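Gileo desktop arm, starter bundle – a buyer's review
Posted 26/06/2020 by Mansa Nartey

I run the after-hours workshop at Warville, and last winter I was handed a modest budget and told to come back with "a robot." If you've ever been in that spot, you know how quickly a shopping list grows! So I'm going to talk about money first and the arm second, and I hope you'll bear with me.

The bundle was listed at 1,110 dollars, and I very nearly wrote that number on the request form and went home. Thank goodness I showed it to Frauke Hagedorn, who has bought more lab gear than I ever will. She had me add a second power supply, spare fingers, decent cable, shipping and a few odds and ends for mounting. We landed at 1,608 dollars. That's a big jump, and I'd plan for it from the start.
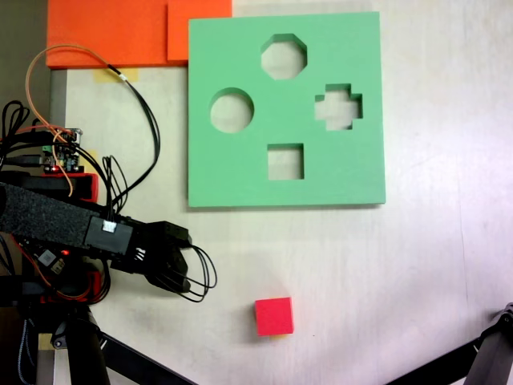 I'd put practice pieces on the list too, and please don't overspend there. A foam shape sorter and a few blocks have kept us busy for weeks. Picking up a cube and getting it to the right hole sounds like nothing – then you try to teach it, and there goes your evening (a happy one, mostly).

As for the arm itself, I like it very much. The joints feel solid, the gripper is easy to take apart, and Rodrigo Palacios had it moving on the first night with the printed guide and a pot of coffee. The cabling is my one real grumble. It comes with very little to keep the wires tidy, so buy clips and sleeves, more than you think you need.
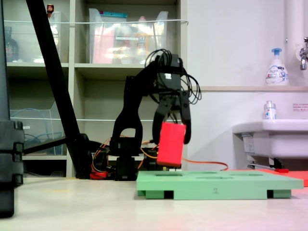
The arm holding a red block over the green board.

Support has been kind but slow. The warranty is 90 days, a bit short for a place like ours where things sit idle over the holidays, so unpack and test everything right away. I also priced the Kordestani kit, which has a longer reach, but it would have eaten next year's money as well.

Would I buy it again? Yes, gladly, and I'm asking for a second one in July. Four stars, with one held back for the wiring.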